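Angharad Jenkins
9 August 2023

Recap thread for Broltodport, episode 6. Spoilers from the second post on, so mute me if you're saving it for later.

2/ We open the morning after the harbor dinner. Concetta Morelli is still not speaking to Valter. She has moved her things out of the shared room and into the small one over the boathouse, and she does the first ten minutes of the episode without a line.

3/ Quick reminder of where we were. Last week Valter Viklund told the whole table that Concetta had voted against keeping the Nygård house in the show's charity auction. She says she abstained. The vote was never shown.

4/ This week we get the vote. She abstained. Valter watches the clip on a tablet and says "well, that's one way to read it." It is the only way to read it.

5/ The auction itself takes up the middle of the episode. Everyone had to bring one thing of their own to sell. Concetta sells a lamp for 60. Lucie Sandhu sells a shirt she wore in the first season and it goes for 800, which surprises her more than anyone.

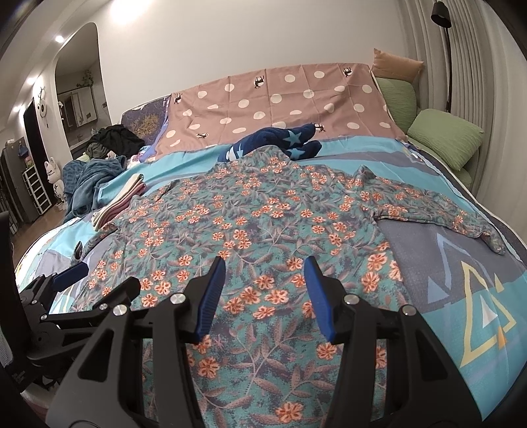 Florals. Episode 6 mood.

6/ Lucie then offers to put the 800 toward the boathouse roof. Valter says the roof was his idea. Concetta says her first words of the episode: "Then where's your money?" His lot, a framed map of Stusel, sold for 100.

7/ I went back to episode 2 to check. The roof was Concetta's idea. She brings it up at breakfast while Valter is outside on the phone. So he wasn't even in the room.

8/ The total for the night is 974. The host reads it off a card and they all clap, and then it cuts straight to Lucie crying in the Kendon van. No explanation of what happened in between. I rewound to see if I missed something and I didn't.

9/ My guess is that the missing part is the talk with Valter they showed in the season trailer — the one on the dock at night. She has the same green coat on in both. If so, they are holding it for next week.

10/ The part I didn't care for: the long trip to Nygård. It is a quarter of the episode and all that happens is they look at a stove and argue about who sits in front on the way back. They did the same trip last season with a different stove.

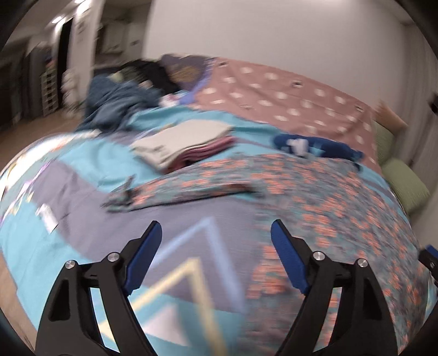 Maj-Britt Halvorsen replied that the Nygård trip matters more than I'm giving it credit for, as Valter tells the driver he has already packed, and she thinks he leaves before the finale.

11/ Fair point from Maj-Britt. I had that line down as a joke about the stove. I watched it again and he does say it, very quietly, while Lucie is getting her seat belt on. Nobody in the van picks up on it.

12/ If he goes, that leaves Concetta and Lucie with the house, and they have barely had a scene together that wasn't about him. The auction was the first one. I'd watch more of that.

13/ Best line of the night goes to Lucie, on being told the buyer wanted the shirt signed: "Signed where? It's all flowers."

14/ Worst edit of the night is the dinner at the end. Concetta has a full plate, then an empty one, then a full one again, all during one speech from Valter. It is a long speech but it isn't that long.

15/ Next week's preview: the dock, a suitcase, and Concetta saying "I would like that in writing." Also somebody falls off the jetty but they don't show who. The legs look like Valter's to me.

16/ The finale is in October, going by the host's sign-off, so there is a good stretch left. I'll do episode 7 in a new thread — this one is getting long. Replies are open if you caught anything I missed in the van scene.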